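Workshop helper wanted, Erlow Toys, May 2019

We need 1 more pair of hands. Maybe 2 if we get lucky.

Erlow is a small shop. We sort, check, clean and repack plastic shape blocks for preschools, plus make the boards that go with them. Orders for August are already coming in and the bench is behind. Current backlog is 378 sets. That's why this is going up in a hurry, sorry for any typos.

What you'd be doing

Mostly blocks. Cylinders, stars, the rounded ones. Green with green, yellow with yellow, then into the right tray for the right set. You check the edges with your thumb, look for chips, wipe, bag, label. Each full set is 66 pieces and it has to be 66, schools do write to us about it.

Some days boards. Light glued-strip wood, sanded by hand, oiled, left on the rack. Scratched ones go back for another sanding, we don't toss them unless they're split.

Also sweeping, taping boxes, carrying boxes to the front, answering the door.
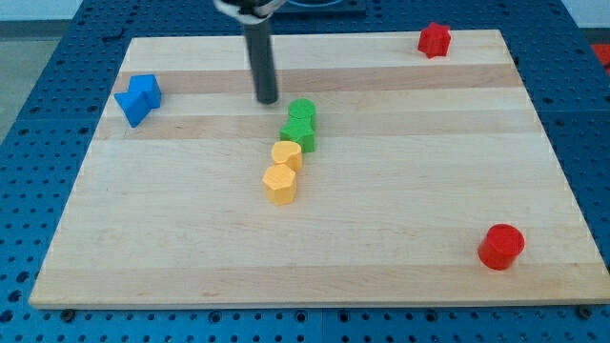

Hours are 7 to noon, weekdays. Can't really move the start time, the pickup truck comes right after lunch and everything has to be taped and stacked by then. If you have kids to drop off talk to us anyway, we may be able to work out a couple of later mornings.

Pay is hourly, every two weeks. Paid training the first week. You get a key after the first month.

Who we're looking for

Somebody careful. Good eye for color, green and yellow are easy but the Rurkarura sets have three blues and people mix them up constantly. OK with standing, there are stools but most of us end up standing. Can lift a full box without hurting yourself. Fine with repetitive work, radio is on, you can bring headphones for one ear.

No experience needed. If you've done packing, sewing, kitchen prep, any kind of bench work, say so. Woodworking is a plus but we'll teach you teh sanding.

You don't need a resume. A few lines about yourself and when you could start is enough. Tell us if you've got a wood dust allergy, we can keep you on blocks only.

How to apply

Come by or drop a note at 111 Fashola Street, side door, not the front one (front one sticks). Ask for Casimiro Garrido, he runs the bench and does the hiring. If he's out leave your number with whoever opens.

We'll ask you to try sorting one tray while you're here, takes ten minutes. Wear closed shoes, tie back long hair, no dangly bracelets please.

Parking is behind the Grilliris building, take any spot without a number on it. Bus stops at the corner.

Open untill filled.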